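Search this blog
Type and hit enter

Home Gigs Records Tapes I Regret About

Ten songs, three of them good, and I've played it every night since November

I bought the new Galo record at the merch table, which is how I buy most records I later have opinions about. The show was in the back half of the Prustmont... no, Prustetmont. I have been going to that room for years and still can't spell it. The sign outside doesn't help, as the second T has been dark for as long as I've lived here.

Galo, if you've missed them, are a duo who used to be a five-piece. With each lineup change the press release has said they were "stripping things back," and at this rate the next album will be a man clearing his throat. I've stuck with them through all of it. I even own the cassette with the accordion side.

The new one is called Skerkix. I asked at the table what it meant and was told it was "more of a feeling," so there's your answer. It has ten songs. The first is four minutes of organ drone with a drum machine ticking away in another room, and it made me want to check whether I'd left something on in the kitchen. The second is the single. You'll have heard it if you listen to the kind of radio station that apologizes between songs.

Then comes "Rusnák," and I have to stop being clever for a paragraph. It's slow and the words are mostly a list of bus stops, and the two voices sit so close together that by the last verse I'd lost track of which was which. They played it third at the show. A guy near me had been explaining his mortgage to a friend through the whole opening set, and he shut up for it. I can't think of higher praise for a piece of music.

Side two is where the trouble starts. There are two instrumentals in a row, both in the same key, both with that bowed cymbal sound that everybody got hold of at once a few years ago. I gave them a fair shake. I tried them on headphones, in the car, and while doing the dishes, and the dishes came out ahead.
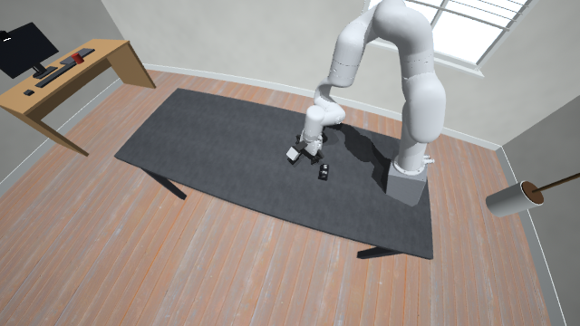

One reader wrote in after my short note on the single to say that I had it all wrong, that the instrumentals are the whole point of Skerkix and the songs are only there to get you to them. She has seen the band on this tour more often than I have, and she says the second one goes on for a quarter of an hour live and that people cry. I was at the bar for that part of the set at my show, so I'm in no position to argue. The line was very long and moved at the tempo of the album.

I went back and played side two again with her email in mind. The second instrumental does have a nice bit toward the end where the organ drops out and you can hear a chair creak. I'll give her the chair.

The closing song is the third good one. It's under two minutes, just guitar and a vocal that sounds like it was recorded at six in the morning by someone who hadn't been to bed. It ends in the middle of a line. I assumed my copy was faulty and got up to check the needle, and I've now done that at least four times.

About the pressing, for those of you who only come here for that: mine is number 1472, stamped on the back in ink that came off on my thumb. The vinyl is flat, the surface is quiet, and the inner sleeve is the scratchy paper kind, so swap it out. The lyrics are printed in silver on pale yellow. I had to tilt the thing under a desk lamp to find out that the bus stops are real, or at least that one of them is the one by my dentist.

They're back at the Prustetmont in the spring, doors at seven, which means the first band at half past eight. I've already got my ticket. I plan to be away from the bar for the fifteen-minute one, and if I cry I'll post a correction.

Older posts Newer posts Back to top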